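Search the help pages
Search
Clear

Posted in May by Wendy Tapley

How do you fold a fleece jacket with a stand-up collar so it stays folded? I have 10 of them to put away for the summer, all with full zippers, and they go in a drawer that is 5 inches deep. The collar pops up and the sleeves slide out as soon as I let go. I don't have room to hang them.

Maribeth Javier

Zip it first, all the way to the top. Then lay it on the bed and smooth it out from the middle. A table works too, but fleece slides on mine.
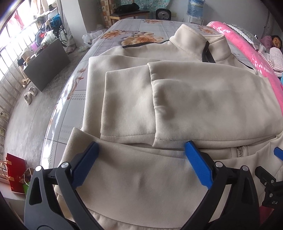 Sleeves are the part most people rush. Fold one straight across the body, then the other on top of it, and keep both flat before you touch anything else. On a cream fleece like this one, with the black piping at the collar, the cuff of the folded sleeve ends up near the middle of the jacket, and that is far enough. Next bring the hem up to the chest, then fold once more so the collar is on the outside – it can stand up all it wants there and won't push the rest open. Check the cuffs for gray smudges before you store a light one. Marks are harder to get out in the fall.

Fulgencio Marín

I just roll mine. Takes less time.

Itziar Barrios

Rolling is fine for thin fleece, but a thick one won't fit in 5 inches. I fold the way Maribeth does and stand them on edge in the drawer, zipper side down. Wash them first and skip the fabric softener. Mine have stayed put since Monday, anyway.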